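Kitchen & Home Help > Food Prep > Fruit

Cutting up a pineapple for a crowd without making a lake of juice?

Posted by laaksonen_lane

Hi all! I have fallen completely in love with fresh pineapple this year, and I somehow talked my way into doing the fruit for our neighborhood lunch at the Grastton hall. They're expecting 100 people. I've only ever cut one pineapple at a time for my own family, and even then the juice runs off the board, down the cabinet door and into my slippers.

What I'd love to know:

Rings or chunks? Rings look so cheerful on a platter but I'm worried people will take two and leave half of one behind.

Can I cut the night before, or does it have to be the same morning? The lunch starts at noon and I can be in the hall kitchen by 8.

Do you core first or slice first? I've tried both and made a mess of both.

I have one decent knife, a big plastic board and an old Fledon corer that a neighbor gave me (the screw-in kind with the handle on top). No idea if it's any good, it's been in the drawer since December. Other fruit is welcome too if it goes well with pineapple. Thank you!!

fledonfan_22

Oh, you are going to have such a good time with this! I do fruit for our swim club and pineapple is always the first thing gone.

Slice first, core second, if you want nice rings. Take the top and bottom off, stand it up, run the knife down the sides in strips, then lay it down and slice across. After that the core comes out of each slice with a small round cookie cutter, one push and a twist. I use the smallest one from an Arkine set and it's the best thing in my kitchen drawer. The screw-in corers do work, and they're quick, but you get one long spiral and you have to cut it through on one side to make rings out of it. For chunks that doesn't matter at all, so keep yours for chunks.

As for the lake, put a rimmed baking sheet under your board with a folded dish towel in it. That's really all I do. Tip the juice into a glass when you're done and drink it standing at the sink, you've earned it.

Rings and chunks together is my favorite. Rings laid out in a row, overlapping a bit, then chunks of pear or melon heaped up next to them. The paler fruit makes the yellow look even brighter.
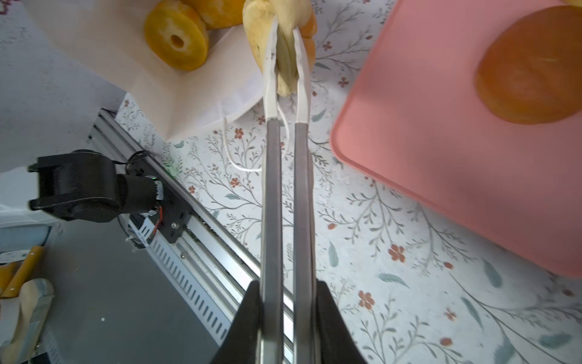

Two rings, one partly behind the other, and a pale chunk.

I'd leave some of the rings thick like that! Thin ones flop over and tear when you pick them up, and a thick ring holds together even on a fork. For people who only want a taste, cut a few rings in half and put those at the front of the platter. That took care of nearly all our leftovers.

If you do use pear, cut it last and toss it in a splash of the pineapple juice. It keeps its color much longer.

pantryhound

chunks. way easier. Buy more than you think you need. Toothpicks on the side, not stuck in the fruit, they fall out on the drive over and then you're picking them off the car floor.

over_by_the_stove

Adding to the first reply, which I agree with nearly all the way through.

You can cut the night before. Pineapple keeps really well overnight in the fridge as long as it's covered. Put it in a colander set over a bowl for ten minutes before you pack it, so it isn't sitting in a puddle until morning. Then single layers in flat boxes with a lid, parchment between the layers. I would leave pear and banana for the morning in the hall.

For amounts, I plan on 200 pieces of pineapple for a lunch your size, counting a ring as one piece, plus whatever other fruit you fancy. It sounds like a lot and it goes so fast. I've also done a street party where we put out 2,000 pieces of mixed fruit over an afternoon, and the only thing left was grapes.

Picking them matters more than any of the cutting. Smell the bottom end. If it smells sweet, buy it and cut it within a day or so. If it smells of nothing, try the next one along. I always get 3 extra, and if they don't get used they go in the freezer as chunks for smoothies.

Sharpen that knife before you start! Pineapple skin is tough and a dull blade slides right off it. And wear gloves if you have any small cuts on your hands, the juice stings like mad.

laaksonen_lane

You are all wonderful. Thick rings and pear chunks it is, with halves at the front, and the baking sheet goes under the board tonight for a practice one. Does anybody use the skins for anything? I'm going to have a mountain of them.

over_by_the_stove

Rinse them well and simmer them with a cinnamon stick and some ginger, then strain it and chill it. Lovely over ice, and your kitchen will smell amazing.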